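We use cookies to remember your reading settings. Accept | Manage

The Thousand-Table Problem

Words by Sioned Pumphrey

142 shares | 8 comments

Friday, a little after four, and Pendo Rashidi has sent me the wrong address twice. Third try works. Second floor, shoes off, phone on silent. A session is running and talking is allowed but not encouraged.

The people in the room are gathering examples. Hundreds of short ones. Pick up, put down, move over, put in the box. Each one gets recorded from the gripper's point of view and goes into a pile that a learning system at Khaemba will chew on later. No robot arm anywhere. A person holds the gripper, a person does the job, and the machine is supposed to work out the rest.

Khaemba calls the project Jidatwood. It started in February with a target of 1000 homes. Real ones, lived in, with stuff on the walls. The early work was all done in a lab in Tarnach – white bench, good lights, the same plastic cups every day. The system got very good at those cups. Then they put it in front of somebody's kitchen counter and it reached for a shadow.

"It had learned our bench," Rashidi says. "It knew that bench better than I did."

So now they go out. Bedrooms, back kitchens, a sewing room over a shop in Clenungate. Nothing gets tidied first. That's a rule, and it's the one the hosts find hardest. Zawadi Chege, who does most of the scheduling, says people clean anyway. She has started asking them on the phone to please leave the table how it is on a normal day.
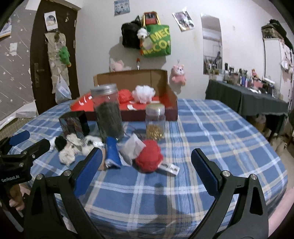 Jaws open over the plaid cloth, with a red rose-shaped piece between them and a second gripper at left.

Soft things are what everybody wants right now. A cup is a cup. Grab it slightly wrong and it still comes up. Knitted things squash, plush slides, a paper tag folds under the pad and suddenly the thing you're lifting is a different shape. Clear jars are trouble for another reason: the camera sees straight through to whatever is behind.

I get a turn. Of course I do, everyone who visits gets a turn. The gripper is heavier in the wrist than it looks and I close it too fast. Njoroge Tanui, who trains new collectors, tells me to slow down, then tells me again. The trick is to move like you mean it but not like you're in a rush. Hesitation gets recorded too. If I dither over a pompom for three seconds then that's a lesson in dithering.

Mine get thrown out. All of them. Tanui is nice about it.

What stays in is a bigger argument then I expected. The count stood at 3789 accepted clips when I visited, from 175 homes, and Kheri Obura had watched every one. She works from a flat across town with the playback at double speed. She cuts fumbles, mostly. But she keeps some where the object slips and the person calmly goes back for it, and Rashidi isn't sure she should.

"A recovery is a skill," Obura told me by phone. "If you only show it perfect grabs, what does it do on the first bad one?"

Rashidi's answer is that a slip followed by a fix still has a slip in it. They've been going round on this for weeks. There is a spreadsheet. There is now a second spreadsheet.

Money is the other thing. Hosts get paid by the session, collectors by the hour, and nobody gets paid by the clip. They tried that at the start and the clips got short and sloppy within days. Chege would like to go faster – 1000 homes is still a long way off – but she can't see how, short of more people. More hands is better anyway, Tanui says. Left-handers especially. He has one on the roster and is looking for anothr.

By six I have my shoes back on. Chege is on the stairs with her phone, moving Monday's visit to the afternoon and asking the host, again, to leave the table alone.

Related stories
The sewing room over the shop: a morning in Clenungate
Why clear jars are so hard to pick up
Eight questions to ask before you rent out your kitchen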